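Do I Really Need Someone to Feed My Lawn Six Times a Year?

The door hanger was from an outfit called Watex, and it had been on my front doorknob long enough to get rained on. Six visits a season, "custom blended for your turf," first treatment half price. My next-door neighbor Clifford Landry got one too. So did the house across the street, where the entire front yard is gravel.

I called anyway. I have a lawn with a bald patch under the maple and a stripe of something pale along the driveway, and I'm not above paying a person to fix it. The woman on the phone was pleasant and had a quote ready before I'd finished spelling the street name. She had my lot measured off a satellite view. I asked if the satellite had noticed the bald patch. She said the technician would assess that on the first visit, after I'd signed up.

I kept asking about the custom blend. Custom to what? Nobody had taken soil. She told me the blend was designed for our region, so it is custom in the sense that they don't also spread it in Arizona.

Added up over a season, with the grub treatment and the "root conditioner," it came to $2,072. I have a small lawn. I could carpet it.

What the neighbors say

Clifford used a service for three years, a different one, and he's the reason I got suspicious in the first place. His lawn looked great. Then he quit paying and it went on looking great, at least to me, for a whole summer. He says it's thinner now. I've stood on it with him and I can't tell, and I suspect he can't either.

Shirley Vachon on the corner swears by hers. She also waters every morning, has full sun and sharpens her own mower blade, so I don't know how you'd work out which part of that the fertilizer gets credit for. I said so and she told me I argue like a man with a bald patch.

The soil test

I finally did what I should have done before calling anyone, and mailed off a soil sample. You dig little plugs from several spots, mix them in a clean bucket, let the mix dry on newspaper and send in a cupful. It cost less than a bag of fertilizer. The report said my phosphorus was already high and my pH was a bit low. It suggested lime, and nitrogen in moderate amounts.

I read that back to Watex over the phone. The first-visit product has phosphorus in it. I asked if they could leave it out and was told the blend is the blend.

Now, I'm not saying every lawn company is like this. Sheldon Sawatzky, who mows for half my street and does some treatment work on the side, looked at the same report and said to lime in the fall and leave the rest alone. He didn't charge me. He also thinks the pale stripe is road salt, and that seems right to me given where the plow dumps everything. No granule on earth is going to talk the plow into going somewhere else.

As for under the maple, he just laughed. It's shade and roots. He'd put mulch there.

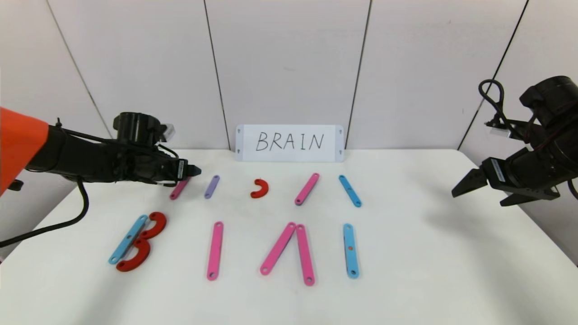
What I'm doing this year

I've set the mower up as high as it goes, 3 inches and a bit on mine. The clippings stay where they fall. I bought one bag of slow-release nitrogen with a zero in the middle number, and I'll put half of it down in May and the other half after the heat breaks. The stripe gets a good soaking with the hose to push the salt down, then seed. Lime can wait for October.

The maple gets mulch, though my wife wants hostas and will probably win.

I also told Watex no. They called back on Wed 22 April to offer me two free visits, and then again to ask whether price was the issue. Price was an issue. So was the phosphorus, and I did mention it both times. I'm told a supervisor may be in touch.

Clifford signed up, by the way. His first treatment is next week and I've taken a picture of his lawn from my porch steps so we'll have something to argue over in August.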